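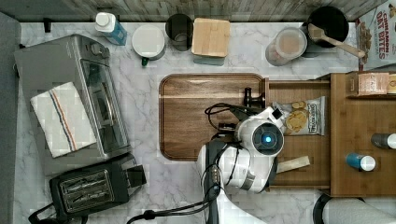 Seit Juli arbeite ich bei Godunine in der Testküche, und seit dem Winter übernehmen die Roboterarme von Tornbridge einen Teil der Handgriffe. Früher habe ich jede Packung selbst aus der Schublade geholt, an manchen Tagen rund 100 Mal. Heute schaue ich mehr zu und schreibe auf, was nicht gelungen ist. Meine Schultern danken es mir – aber das Zuschauen macht auch müde, anders müde. 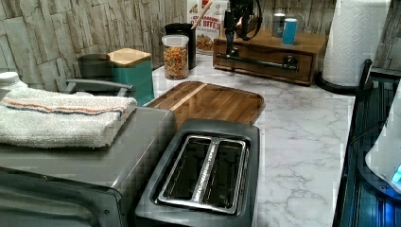

Haben wir wegen der Arme Kollegen verloren?

Bis jetzt wurde niemand entlassen, aber 2 Stellen hat man nach dem Weggang der Kollegen nicht wieder besetzt. Darüber sprechen wir in der Pause viel. Ich lerne jetzt am Abend, wie man die Abläufe einstellt. Der Kurs hat 17 Lektionen, und bei der vierten bin ich schon zum zweiten Mal.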